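Why Does Cocoa Stay Hot in an Insulated Mug?

Pour hot cocoa into a plain cup and it starts to cool right away. Pour it into an insulated mug and it will still be warm when you finish your homework. What is the mug doing?

Heat always moves from a warm thing to a cooler thing. Your cocoa is warmer than the air in the kitchen, so heat leaves the cocoa. It goes through the sides of the cup, and it goes out of the top as steam. After a while the cocoa and the room are the same temperature.

Insulation slows this down. To insulate something means to wrap it in a layer that heat has trouble getting through. A winter coat is insulation for you.
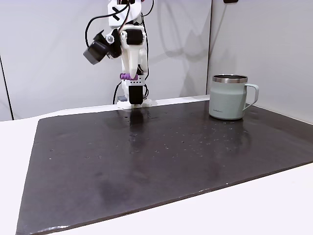
An insulated mug with a steel rim and a D-shaped handle.

Many insulated mugs have 2 walls, one inside the other, with a gap between them. In some mugs the gap is filled with air. In others, almost all the air has been pumped out. An empty space like that is called a vacuum. Heat has a hard time crossing it, so the cocoa keeps its heat longer and the outside of the mug does not get too hot to touch.

The gap works for cold drinks too. The heat in the room is then trying to get in, and the walls slow it down the same way.

Why have a handle? It keeps your fingers away from the side of the mug, and a full mug is easier to hold steady.

Try it yourself

You need an insulated mug, a plain cup, a measuring cup, a thermometer and a grown-up to pour.

Put 300 milliliters of warm tap water in the mug and 300 milliliters in the cup. Write down both temperatures. Check again every ten minutes for an hour. Which one cooled faster? Now do it again with a small plate on top of each one. Did the numbers change?

Words to know

Insulation: a layer that slows down heat.
Vacuum: a space with almost no air in it.

Written by Atieno Kariuki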